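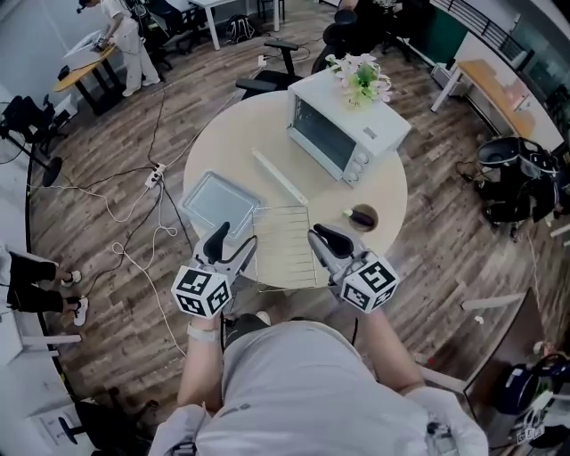

The woman who runs the kitchen at Estero, the bakery on the corner in Gollville, has been getting up before the birds for most of her adult life, and she will tell you all about it if you let her sit down first. We talked for most of an afternoon, with the coffee pot between us, and the first thing she wanted to discuss was cooling. A wire rack and a shallow baking tray, she told me, are all the equipment a beginner needs to own. "People write to me wanting to know which mixer to buy," she said. "I tell them to get a rack and let the bread sit on it. Then they cut it too early anyway!"

She learned on an oven her aunt had named Doris, a stubborn old thing with a door that had to be held shut with a chair. The family made 7 loaves at a time and sold them to the neighbors. These days she bakes some 900 in a good week, and in October, when the fair comes through, it was 955 last year. "I wrote that one on the wall," she said, and she took me back to see it, in pencil, next to the phone number for Iyer, the mill that has sold her flour from the beginning.

I asked whether she thinks of stopping. She is 58, and her knees have opinions about the stairs. She poured us both more coffee and thought it over for a good while. "My sister asks me that every Christmas," she said. "I'd like to sleep until six, just to find out what it's like. But I'd still want to come down and smell the rye."

Aug 25, 2014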